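Search this site Enter keywords Go

Undangate Small Rooms Project – progress report to the Vondov Fund
December 13, 2021

This report covers the period since our September update. The grant pays for new floors and wall coverings in small rooms that had fallen out of use. There are 7 rooms on the list and work has started in four.

Floors came first. The old vinyl was lifted in all four rooms and the boards underneath were levelled before any tiling began. One room needed a second coat of levelling compound, which put us back by a week. We chose plain white square tiles with dark grout, as dark lines are easier to keep looking decent than pale ones. We ordered 1,000 tiles from Skiseo and 126 are left, which we are keeping for repairs.

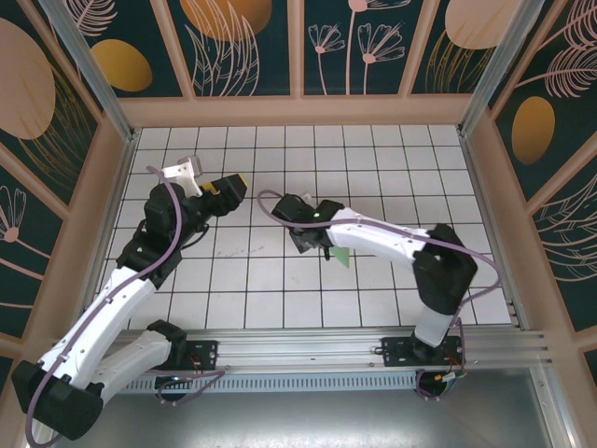 The walls took longer to agree. Several users of the building wanted plain paint, but the samples marked easily and we went with a dark teal botanical print from Wannasri instead. It hides scuffs well and the people who have seen it mostly like it. The price per roll went up between the quote and the order – we met the difference from the amount set aside for skirting, and have asked for a cheaper skirting quote to make up for it.

Spending is within budget overall. Delivery charges were higher than planned and we have 20 per cent of the materials money left for the remaining three rooms. That should be enough if we reuse the door trims.

Still to do:
– lift the vinyl in the last three rooms
– confirm the skirting order
– agree a cleaning routine for the grout

We would like to move the final payment date back by one month, to allow for the lost week and the holiday closure. A revised timetable is attached.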